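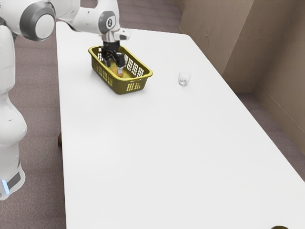
*A white arm with two grey joint caps, bent over a table.*

# Joints: how a body bends

By Haf Lewis. Checked by Radwa Abdel Hamid.

A bone is hard and does not bend. If your leg were one long bone from hip to toe, you could not sit on a chair or climb the stairs. Your skeleton is made of many separate bones. The place where two or more bones meet is called a joint.

## What is inside a joint

Most of the joints you can feel moving are built in the same way. The end of each bone is covered with cartilage, a smooth, slippery layer. You can feel a different kind of cartilage in the tip of your nose. It bends when you press it and goes back to its old shape when you let go.

Between the two bone ends there is a small amount of thick fluid. It does the job that oil does in a door hinge. A tough bag, called the capsule, goes all the way round the joint and keeps the fluid in.

Strong bands called ligaments tie one bone to the next. Muscles are fixed to bones by cords called tendons. These two words are often mixed up:

- **Ligament** – joins bone to bone.
- **Tendon** – joins muscle to bone.

## Hinge joints

A hinge joint moves mainly in one direction and back again, like a door. Your knee is mostly a hinge, although it can also twist slightly when it is bent. The joints in the middle of your fingers are hinges too. Try to bend the middle of a finger sideways without using your other hand. It will not go.

The elbow has a hinge for bending and straightening. Two muscles in the upper arm do most of the work. The biceps, at the front, gets shorter to bend the elbow. The triceps, at the back, gets shorter to straighten it. Muscles can pull but they cannot push, so they often work in pairs.
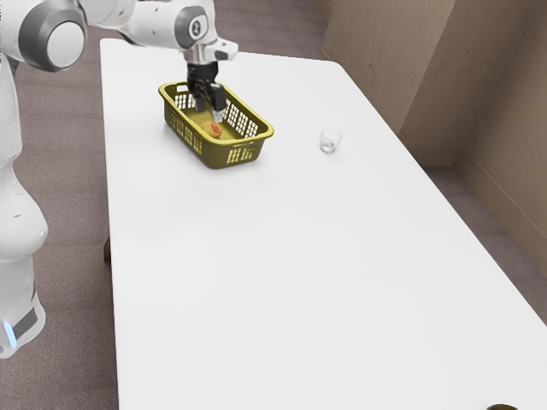 ## Ball and socket joints

The shoulder and the hip are ball and socket joints. The end of one bone is round and fits into a hollow in another. This lets the limb swing forwards, backwards and sideways, and turn on the spot.

The socket in the shoulder is shallow. The arm can move a long way, but the shoulder comes out of place more easily than the hip. The hip socket is deep and holds the ball firmly. It has to carry the weight of the upper body.

## Pivot joints

A pivot joint lets one bone turn around or against another. There is one at the top of your neck, between the first two of its seven bones. You use it when you shake your head to say no. Nodding uses the joint just above, where the skull rests on the top bone.

## Joints that do not move

The bones of an adult's skull meet at wavy lines called sutures. These joints hold the bones tightly together to protect the brain. In a new baby there are still soft gaps between the skull bones, and these close as the child grows.

## Try it

1. Hold one arm out straight, palm up.
2. Put your other hand on the front of the upper arm.
3. Bend the elbow slowly and feel the biceps become thicker.
4. Rest the arm on a table and press down with your hand. Feel the back of the upper arm as you do it.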